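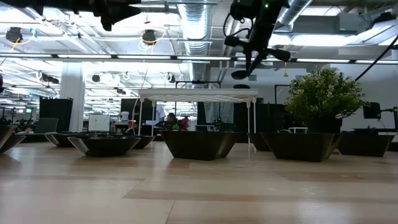
Figure 1. Arm and gripper over the floor planters, Emelside cell.

Handout 4: Looking after a hanging arm
Course: Practical Cell Care, Ustitz Technical Center
Revised 2024-01-09

Last session we covered arms that stand on a pedestal. Today the arm comes down from overhead, and I love these machines. You get the whole floor back! Planters of very different shapes can sit within reach, from low wide bowls to straight-sided tapered ones, and there is no base in the way of your feet or your broom. What you pay for that is in the maintenance, so most of these notes deal with gravity, cables and grip.

1. Before you touch anything

Get the arm parked over clear floor, fingers down, nothing held. Stop the program at the pendant, switch off drive power at the cabinet, and hang your own lock on the switch. Then wait for the drives to discharge. The plate on the cabinet door gives the time, and it differs between cabinets.

A small indicator light on an arm tells you something has power. Learn what each light on your machine means, and never use one as proof that it's safe to reach in. Proof is your lock and a failed attempt to jog.

On a hanging arm the brakes carry the load whenever the drives are off. Don't stand under it. If you need to release a brake by hand, the arm gets a sling first and a second person holds the release button.

2. Cables

This is the part I get excited about, and by the end of the lab you will too. Cables run outside the housing on this sort of arm, and every loop has to be long enough for the worst twist in the program and short enough that it never snags. Check with the arm in three poses: parked, full reach, and wrist turned to its limit. At each one, look at

the tie points (snug, but the cable can still slide a little)
the jacket at the inside of each bend
connectors, for bent latches and for strain
anything that hangs lower than the wrist

Replace ties, don't tighten old ones. Write down the pose where you found the problem. "Cable rubbing" tells the next shift nothing; "cable rubbing on elbow cover, full reach left" saves an hour.

3. Gripper

Angled finger links multiply any play at the pins, so a tiny bit of slop up top is a real wobble at the tips. Wiggle each finger by hand, with power locked out. They should all feel the same. Wipe the pads with a damp cloth, dry them, and look for shiny patches. Soil dust is the enemy in planter work: it gets into the links and turns the grease into grinding paste.

After cleaning, close the fingers slowly on the setting block. In the Emelside cell the correct opening at the rim position is 110 mm. If you get a different number, clean again before you change any settings. Half the "calibration faults" in the log were dirt.

4. Teaching the pick points

Rims first. A tapered planter is wider at the top than at the base, so a grip taken too low can slide, and the planter tips as it lifts. Bowls flare too, with even less straight wall to hold. Teach each shape separately, starting with an empty one, at the slowest speed.

A planted one needs its own approach path. Leaves stand well above the rim and the fingers will happily comb through them if you reuse the empty path. Come in from the side, and keep the wrist clear of the crown.

A polished floor throws overhead lights back at a vision camera. Do your vision check with the room lights on, exactly as they'll be during a run.

5. The log

We use the Manole sheet. The last service on this arm was at 1,798 running hours, and 38 entries have gone in after that. Read the last 21 before the lab. Look for repeats on the same joint.

For next time: bring your cable notes, plus one pick path drawn by hand for a bowl and one for a tapered planter. We'll move on to swapping the wrist seal, using the Curance kit.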